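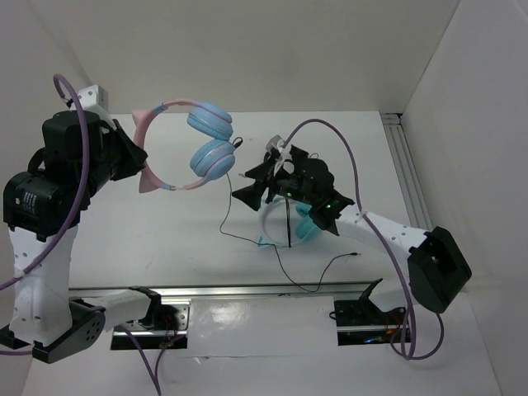 Cat-ear headphones in pink and light blue, with a wired audio lead.

Cat-ear headphones are back on the shelves in Landville, and the shops would like parents to believe they are a sensible buy. Some of us will need more persuading.

The pastel over-ear sets, with a headband that fades from pink to blue and a pair of pink ears stuck on the top, have been filling window displays in the town since January. Vekel, the gift and gadget shop on Ocampo Street, says it has sold over 2858 pairs of headphones of all kinds in that time and that the cat-ear sort is the one children ask for by name. It would not say how many of those were brought back.

Azucena Chávez, who manages the shop, puts the appeal down to the colours. "They cheer people up," she said. "Children choose them, and then the older sisters come in and want a pair as well."

That may be so, but cheerfulness does not tell anyone how long a headband will last once it has been sat on, slept in and pushed into a school bag under a lunch box. The shop's leaflet promises "all-day comfort" and "big sound". It does not say who wore them all day, or what the sound was big compared with. 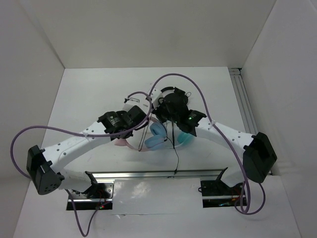
The ears are a particular worry. They do nothing for the listening, and anything that sticks out of a headband is going to be the first thing to catch on a coat hood or a seat belt. Ms Chávez said that customers had "hardly ever" complained of ears coming loose, but the shop keeps no record of such complaints, so we are left with her word for it.

Eliseo Galindo runs a small repair bench in Trorside and sees plenty of headphones of every make. He was not much taken with the new fashion, though he had a kind word for the cable.

"At least with a wire there's no battery to go flat," he said. "But it's the wire that gets pulled, and it's the plug end that goes. I had four pairs in last week and three of them were that."

He charges more for the work than some of the cheaper sets cost new, and he admits that most owners take the broken pair home again and buy another. A wire has a second drawback which the leaflet leaves out. Plenty of newer phones have no round socket to plug it into, so the buyer may need an adaptor, sold separately and hung, as it happens, next to the till.

Vekel offers a refund within two weeks if the packaging has been kept. Mr Galindo's advice was to try the headphones on in the shop, bend the band gently and look at where the ears are joined before paying.

The shop said a second delivery, in lilac, was expected before the end of the month.

06/10/2021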